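Traveling with Medication: Your Questions

Print this page | E-mail this page

Posted May 27, 2022 by the Pisum Travel Health desk

We get a lot of the same questions at the desk, so here they are in one place. Short answers. If yours isn't on the list, call the number on your membership card. We had 2,372 calls in April and most were one of these.

Can I take prescription pills in my carry-on?

Yes. Please do. Checked bags go missing, and a lost bag on day one of a two week trip means a very long afternoon finding a doctor. Keep everything you need in the cabin with you, plus a few extra days in case of delays.

Do they have to be in the original bottles?

Depends where you're going. For trips inside the US it's usually fine to use a pill organizer, though state rules differ on labeling. Going abroad, original packaging with the pharmacy label, every time. Name on the label should match your passport. If it doesn't (married name, nickname, typo) ask the pharmacy to reprint before you go.

Where should I keep them at the rental?

Somewhere cool, dry and out of reach of kids. Not the bathroom, too steamy. Not the car. A kitchen drawer is OK if it's away from the stove and there are no little ones about.

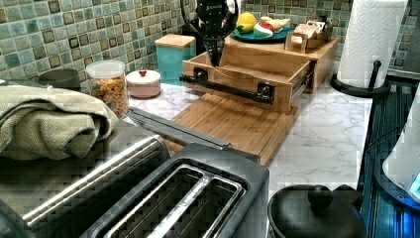 Bamboo drawer unit on the countertop.

What about meds that need a fridge?

Insulated pouch with a gel pack. Don't let the medicine touch the frozen pack directly, wrap it in a cloth. Never put insulin in a checked bag, it can freeze in the hold. Ask the hotel for a room fridge when you book, and ask again the day before. Mini bar fridges can run too cold at the back so use the door shelf.

Liquids over the usual limit?

Medically necessary liquids are allowed in reasonable amounts at US airports. Take them out of your bag and tell the officer before screening starts. Give yourself extra time. Other countries have there own rules, so check the airport website for the trip home too.

Do I need a doctor's letter?

For needles, injectables, strong painkillers, ADHD medicine or anything for anxiety or sleep: get one. Should say your name, the generic name of the drug, the dose, and what it's for. On letterhead, signed. Carry 2 copies, in separate bags.

Is my medicine legal where I'm going?

Check with the embassy, not a forum. Some very ordinary things, incl. certain cold and allergy tablets, are restricted in some countries. A few places want you to apply for a permit ahead of time and that can take weeks. Start early.
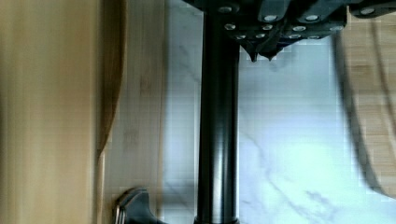
Can I swallow pills with the tap water?

If the tap water's safe to drink, sure. If you're not certain, use sealed bottled water or water that's been boiled and cooled. Same goes for brushing your teeth and for mixing any powder medicine.

How do I handle time zones?

Once-a-day pills, most people shift over to local time without trouble, but ask first. Insulin, seizure medicine, blood thinners and birth control need a proper plan from your doctor or pharmacist. Write it down, don't try to work it out on the plane.

I ran out. Now what?

Call us. Members can use the partner pharmacy list, which has 557 locations now that Hlongwane and Rollham have joined. A US prescription often can't be filled overseas so you may need to see a local doctor. Keep the reciept if you plan to claim.
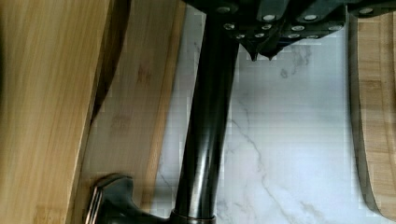
Can someone mail me my medication?

Usually a bad idea. Many countries don't allow it and packages get held at customs for days. Seeing a doctor locally is nearly always quicker.

Does my Fistison plan cover lost medicine?

Standard plan, no. Plus plan, yes, up to the limit in your policy booklet, if you report it within 24 hours. Travelers who checked the meds in a suitcase are not covered under either one. See page 1 of the booklet.

This page is general information. Talk to your own doctor or pharmacist before changing how or when you take anything.

Print this page | E-mail this page

Get travel health tips by e-mail once a month. Enter your address to sign up for the newsletter. You can unsubscribe at any time.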